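Umstead Popcorn Maker: Making Your First Batch
2 min read

Wash the bowl and lid before first use. Do not put the base in water.

1. Set the base on a flat, dry counter and plug it in.
2. Pour 2 tablespoons of oil onto the heating plate.
3. Add one level scoop of kernels. Do not go past the fill line.
4. Put the lid on and turn the dial to Pop.

Caution: The plate gets very hot. Keep hands and sleeves away from it until the light goes out.

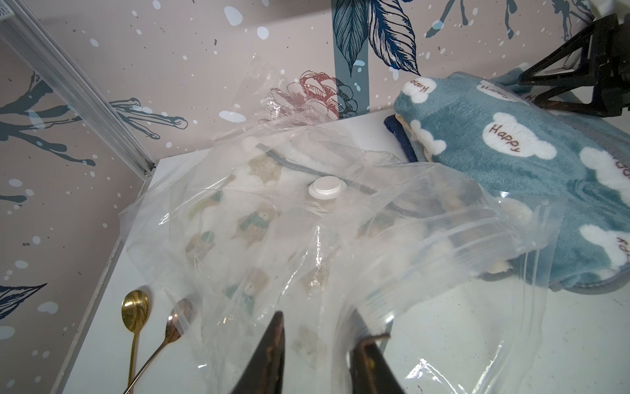
5. Wait for the popping to slow to one pop every few seconds, then turn the dial to Off.
6. Hold both handles and flip the unit over so the popcorn drops into the bowl.
7. Lift the base away and season right away. Fine salt sticks better than coarse.

Note: Do not add sugar, butter or cheese powder to the plate. They burn and will mark the coating.

Let the plate cool for 10 minutes between batches. Wipe it with a paper towel, then a damp cloth. Leftover popcorn keeps overnight in a closed container.

Updated Feb 8, 2020 by Anayeli Bermúdez

Related
Replacing the Umstead lid
Kettle corn on the stove
Storing unpopped kernels
Seasoning mixes from Soltani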